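Rallon oval tray, black
Item 1433
Back in stock 3/19/25

I've sold a fair few trays over the years and this is the one I keep going back to (I have one by the front door and another on my desk, and I'm eyeing up a spot in the bathroom). It's the Rallon, it's oval, it's black, and it has a raised rim so your bits and pieces don't go wandering off across the table. The floor inside is smooth and matt, a dark grey that goes with pretty much everything. Weight is 200 g.

I use mine for all the small stuff that would otherwise end up in a drawer: keys, adaptors, the odd coin, earrings when I'm too lazy to go upstairs! Lakshmi, who packs the orders with me, keeps her sewing things in hers and swears it has saved her a fortune in lost needles. It looks lovely on a pale table too, if you like a bit of contrast. 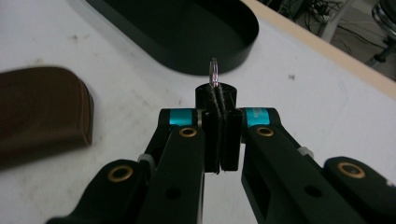
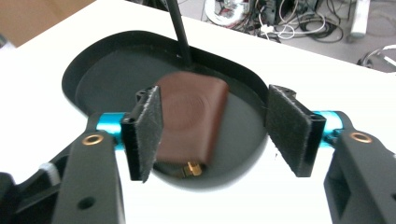 Can I wash it in the dishwasher?
I'd keep it out, please. Warm water, a drop of washing-up liquid and a soft cloth will do the job, and then dry it with a tea towel. Scouring pads will mark the matt finish.

A word on the other trays, as people do ask. The Moris is deeper and better if you want somewhere to dump a whole pocketful at once, but it takes up a lot more room. The Vaněk is round and a bit dearer, very pretty, and I only get it in now and then. For a narrow shelf I'd go for the Rallon every time.

Orders go out within 4 working days, wrapped in paper. If you want 8 or more (weddings, offices, a very tidy family) drop me a line first and I'll work out a better price on the postage. The next delivery after this one is due in April, and I can put your name down for it if the black has sold out.

Lakshmi Chettiar does the gift wrapping, so leave her a note at checkout if you'd like ribbon.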